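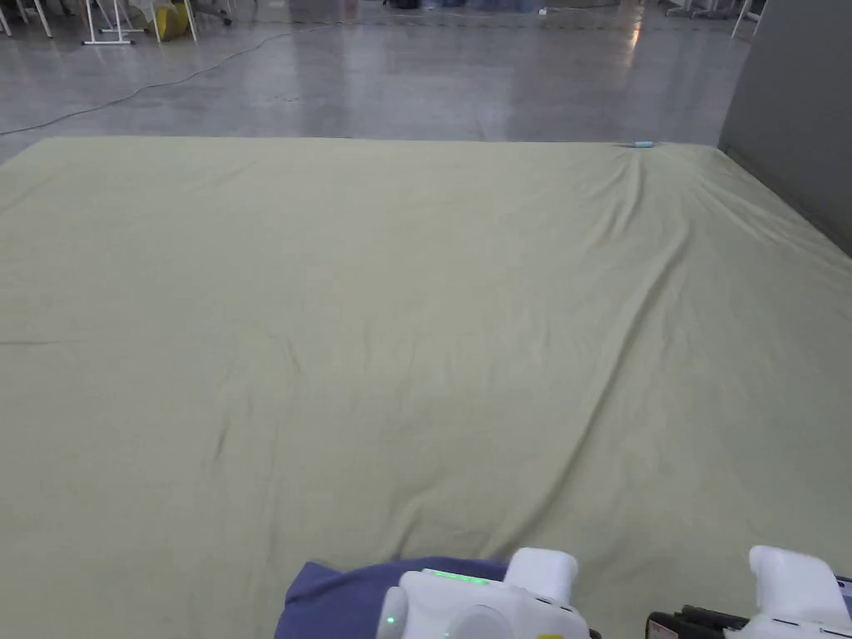 Big sheet down on the floor, first job. Creases still in it.

Folding afternoon at Rernmont, gallery

Posted July 14, 2023

Quick one, pictures first and proper write-up when I get a minute. Cloths and clothes, mostly the blue one. Click through if your connection is better than ours, full size files are slow to load.

The sheet is the pale green one, sort of olive depending on the light. Ridges fanning out across the right side, a few thinner ones on the left. I like to get the floor sheet down before anything else comes out of the bags. Concrete is smooth but I don't want clean stuff on it. Smoothing it from the middle outward works best, hands flat, don't tug at the corners or you just move the creases somewhere else.

Then the blue. Blue or violet, we argued over it. The Ketmont list says "blue, soft" so blue it is. Starts as a heap like everything else does, fat at one end with a twisted tail on the other. Cream padded top underneath, nice to work on, a bit of give in it 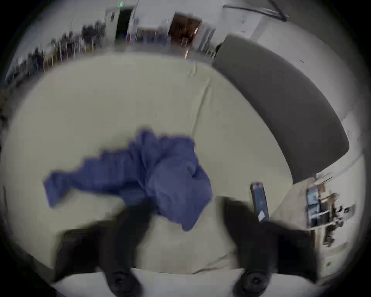 and that's the part people rush. Shake it, find a hem, follow the hem along to a corner. Don't start folding before you have the corner. I did 10 pieces this way in January and only had to redo one, a pillowcase, my own fault for talking.

If there's a tail like that, untwist it first. Pulling on the fat end makes it worse.

Next one is further on in the folding, or further back, I mixed up the order when I uploaded them. Edge is straight along the top, left side crisp, the middle bunched up into a ridge. Soft knit, T-shirt sort of stuff. Phone's next to it on the pad.

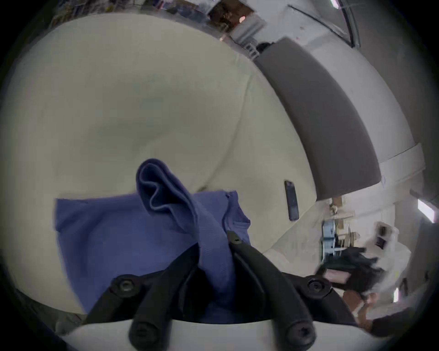
Knits, a few notes

Knits don't hold a crease like a sheet does so stop trying to press one in. Lay it flat, sides in, bottom up, done. Sleeves go straight across the back. Vuno people fold theirs in thirds the long way and it does stack better in a narrow drawer, I'll give them that. Kļaviņa way is rolling. Fine for a suitcase, bad for a shelf, everything rolls forward and ends up on the floor agian.

Last picture, the blue piece again, up in a point at the top and hanging down from there. White room behind, big dark-framed window, shelves way at the back with red and brown things on them. Somebody in dark clothes bent over down the far end.
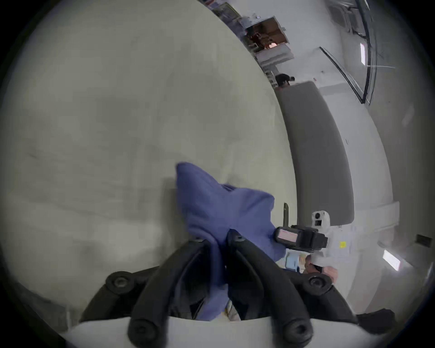
Points like that flatten out if you let go and start over from the hem. Faster than fiddling with it.

Still to add: towels, the second sheet, and the drawer pictures if they came out ok. Comments are open again, the spam filter ate a bunch of them last time, sorry if yours was in there. Prints on request, small size only. Definately no posters.

Next gallery: socks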